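A Saturday at the Trodarwood Repair Fair

The flyer for the Trodarwood PC repair fair promised "expert help with all Windows problems," which is a bold thing to put on paper. I went in April with a laptop that had been installing the same update since February.

The fair is held in Brovbridge, in a mill from 1890 with thick walls and one working elevator. Doors opened at 9:30. By 9:40 there was a line, most of it hugging desktop towers the way other people hug toddlers. I was given ticket 28 and a sticker with my error code on it instead of my name. For the rest of the day I answered to 3506.

The first hall belonged to Kutus, who sell a backup program and would like you to have bought it last year. Their talk on registry cleaners was better than I expected. The short version was don't. A man behind me, who had clearly done, got up and left.

Upstairs were the smaller tables and the coffee, which tasted of the urn.

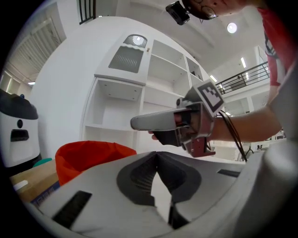

A gloved hand and a pair of hand-held grippers, Trodarwood fair.

My number came up just before lunch. I got Jonatan Forsberg, who has a soft voice and types with two fingers at terrifying speed. He asked what I had tried. I listed the troubleshooter, the restart, the other restart, and a command I had copied off a forum without reading it. He wrote down only the last one.

The trouble was a sound driver from Zariņš, left over from a headset I gave away years ago. Jonatan took it out, emptied the update folder, and ran the update again. It went to 4 percent and sat there long enough for me to eat a sandwich — then it finished, rebooted twice, and asked if I would like to try a new browser.

The afternoon panel on drivers ran long. I lasted until someone asked a question that began with "more of a comment."

Entry is free, and parking is behind the mill. Bring your own charger, as the spares had all gone by eleven. The printer table had the longest line all day, and I saw two people come back to it.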